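Date: 8 February 2025
List: home-automation-talk
Subject: Re: [home-automation-talk] Can we please stop saying laundry is solved

Hello everyone,

I've been chewing on this thread over my coffee for longer than I should admit, and I want to answer this bit in particular:

> We looked at the Liketti folding unit for our guesthouse last July and the
> sales sheet said it "handles all flat household linen." Well, so does my
> nephew, if you stand behind him. What I'd like to know from the people here
> who really work with this stuff is whether a machine can take a clean towel
> out of a heap, fold it the way a guest would expect to find it, and put it
> on a shelf without me in the room. If the answer is no, what's the holdup?
> It's a rectangle! How hard can a rectangle be?

I laughed out loud at "how hard can a rectangle be," and then I felt a little sorry for myself, as that rectangle has been most of my working life for a good while now. I do the bench work on the towel side of the Margaritis project (some of you will remember my long post about tea towels, and thank you again to everyone who wrote back so kindly). So let me have a go.

The short answer to your question is "parts of it, on a good day." Our last full run was 80 towels, one at a time, starting from a crumpled state on a wooden table. The arm got 23 of them into a fold I would put out for company. Another 21 came out folded but crooked, the sort of thing you'd tuck at the bottom of the pile and forget. The rest I finished by hand, and I'll confess I rather enjoyed it.

Now, why so few? People tend to picture the towel as we see it from across the room, where it really is a rectangle and a pretty friendly one. The wrist camera gets a much closer and stranger view. It may have a corner and one hem to go on, or a bit of terry off to one side and a whole lot of table. Once the towel has been folded there are layers stacked at the edge, and picking up one layer when you wanted two (or two when you wanted one!) is our most common way to spoil a fold. I've put in a pair of views so you can see what there is to work with. 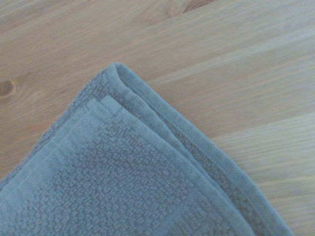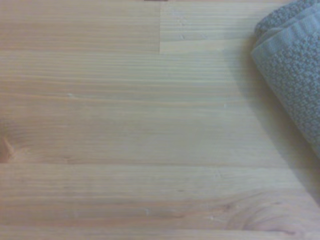

*Folded toweling on the wooden table, wrist camera, two views.*

In the first one, look at the hem running down the right-hand side, with what looks like more than one layer showing along it. You and I would pinch that between finger and thumb and feel straight away how much cloth we had. Our gripper has no such feeling, so it has to judge from the shading, and the shading on a soft blue-gray towel in even light doesn't give away very much. In the second the cloth is tucked up in the corner and nearly all of the view is wood grain. A knot or a seam between boards is a nice crisp feature as far as the software is concerned, often a good deal crisper than the edge of a towel, and we spent a whole miserable stretch teaching it to leave the table alone.

We did try the Pledent fingertips, as somebody here suggested. They're gentler on the loops, and I like them, but they didn't help with the layers. The set cost us 1,310 dollars, so if you're a guesthouse I would hold off and buy more towels.

As for putting the stack on a shelf, that's a separate headache. A folded towel slumps when you lift it from one side, and a nice square fold can turn into a sort of sock by the time it arrives. Urnico's approach is to slide a thin tray underneath and carry the whole business over flat, and I think that's sensible. I'd love to hear from anyone who has lived with one for more than a week or two, particularly with thick bath sheets.

So for your guesthouse I'd say wait, and keep the nephew. If you do go back to Liketti, ask them to start from a heap of your own towels, straight from your own dryer, and ask how many they'll do in a row before a person steps in. I would be very glad to hear what they tell you.

I still owe the list my notes on fitted sheets. They're coming, they're just long, and a bit sad in the middle.

Warm wishes from the towel bench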